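Search this site
Search

Words on Greeting Cards for Retirement
Student project report, Sota Furukawa and Nanami Hamada

In November we collected the messages printed inside retirement cards. We had 199 cards from the Beranik shop in Plollport and wanted to know which kind of wish is used most often. Each message was marked as thanks, joke, or wish for the future. When a message had two kinds, we took the first one.

Jokes were fewer than we expected. Most cards wished the reader rest and travel, and only 21 gave thanks for the work done. The longest message, from the publisher Vogler, was a poem of seven lines.
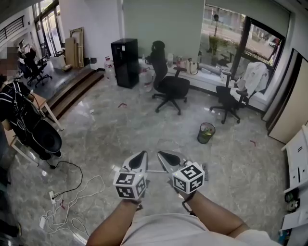 Figure 1. Office chairs near the window ledge.

We also asked classmates to write their own message for a teacher who retires. These were warmer than the printed ones and often named one small memory. Nanami thinks the printed cards must stay general, so they can be sold to everybody. I agree with this, but the thanks could still be more.

A weak point is that all cards came from one shop.

Contact: Dreduma Student Projects | © 2020 | Back to top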